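Vilovik Facilities Help
Home | Tickets | Grounds | Buildings | Log in

We use cookies to keep you signed in. Accept / Settings

Ticket: side path, Plutgate building – water sitting after rain
Status: open
Category: Grounds / drainage

Walked it again at 10. Same complaint as in August, puddle along the wall side, people step onto the lawn to get round it and the grass is getting chewed up. Tenant at Odus says it takes 2 days to go down. Checked the drain at the street end, clear. Ran the hose 15 minutes, water went to the wall and stayed there. Didnt go over the setts at all.

Path is narrow so no room to work round people, will need to close it. Plinth is blotchy all along, lighter and darker patches – can't say if thats damp or just age. Meter needed. 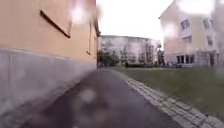 Yen: before you order anything, check the fall on the asphalt. If the cobble edging was set high on the grass side the water has nowhere to go but the wall. We had the same thing at the back lot, lifted one row of setts and it drained.

OK will put a level on it. Need 12 ft straightedge, ours is missing. Also asked for the damp meter back from stores. No sealing on the plinth until I get readings. Closure notice to go up the evening befor.

Waiting on: straightedge, meter

Contact the help desk | © Vilovik Facilities | Back to top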